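Two controllers, one donut, and a whole lot of restarts

May 7, 2021

So I finally did the thing I've been promising since last June, which is sit down and run the Brodex controller and the Lerutard controller against each other on the exact same job. Same simulated kitchen, same arm, same gripper, same donut. I gave each one 200 attempts, which sounds like a lot until you remember the computer does it while you're asleep (or, in my case, while you're lying there wondering if you saved the config file).

If you're new here, I tinker with robot arms in my spare time, and since I can't afford one I do nearly all of it in simulation. The kitchen is my favorite test bed. I know every drawer pull in that place by now! The job is simple to say out loud: go down over the donut on the black-rimmed plate, get a grip on it, and take it over to the tray without shoving the dishes around.
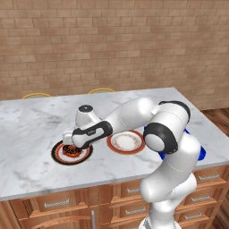

Filed under: Grippers & Controllers

I started with Brodex because it was already installed. It's the older of the two and it's very, very cautious. You give it a target and it plans the whole path up front, then follows it like it's being graded. I love this about it right up until the target isn't quite where it was told. Then it goes down with total confidence in slightly the wrong spot and pinches a bit of glaze.

Well, simulated glaze. Nothing comes off. But my contact log lights up and I get to feel bad about it.

Lerutard does the opposite. It corrects all the way down, tiny little nudges, and for the first evening I thought I had it set up wrong because the wrist looked so nervous. I went back through my settings twice. Nope, that's just how it moves at the default gain. Turn the gain down and it calms right down, but then it's slow enough that I wander off to make coffee.

Here's how the numbers came out. Brodex missed the grip 13 times. Lerutard missed it five times. I was ready to call it right there and uninstall Brodex on the spot, but then I looked at the run times, and Lerutard was slower on pretty much everything, even the easy starts where the donut was dead center on its plate. So if you care about speed and your objects stay put, Brodex is still a perfectly good choice. I really didn't expect to type that.

The other thing I wanted to look at was fingers. I've been using the stock gripper for ages, and I also have the Choo finger model, which is longer and has a softer contact setting. Donuts are kind of a mean test for fingers. They're wide, they're low, and there's a hole in the middle that your planner may or may not know about. With the stock fingers I kept wanting to grab across the whole thing. With the Choo ones you can try putting one finger in the hole and one outside, and when that works it's so satisfying, but it needs the angle just right and Brodex did not enjoy it one bit.

I didn't run the full set with Choo, by the way, so please don't ask me for a chart. It was more of a "let's see what happens before bed" kind of session. 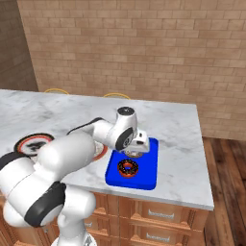

Camera placement ended up eating more of my time than the controllers did. I'd been running everything from one fixed view, and the arm is a big chunky thing, so it kept blocking whatever I most wanted to see. Moving the view around helps with one problem and starts another: from this side I get the chocolate donut on the blue tray with its hole in plain sight, which is great for checking the finger angle, but the elbow end of the arm is sitting right in front of the plates. And with the gripper down over that small pale round thing at the edge of the tray, it's hard to judge from the view alone if the fingers are closing around it or still hanging just above. I ended up trusting the contact log for that part and using the view for everything else. A second camera up high would probably sort it out. I tried one through the Porkow plugin and my frame rate fell through the floor, so that's on hold until I figure out what it's doing in the background.

A couple of things I'd do differently, in case you're setting up something like this yourself. Start with the gain low on Lerutard and creep up. Save your starting positions to a file so both controllers get the same ones (I forgot the first time and had to throw out a whole night of runs, argh). And write down which fingers you had loaded! I have a folder of results from April that I can't use for anything.

Next up I want to redo the whole comparison with the Choo fingers properly, another 200 each, and maybe swap the donut for something taller. If anybody has gotten Porkow to run with two cameras and no stutter, leave me a comment with your settings. I'm on the older version and haven't been brave enough to update.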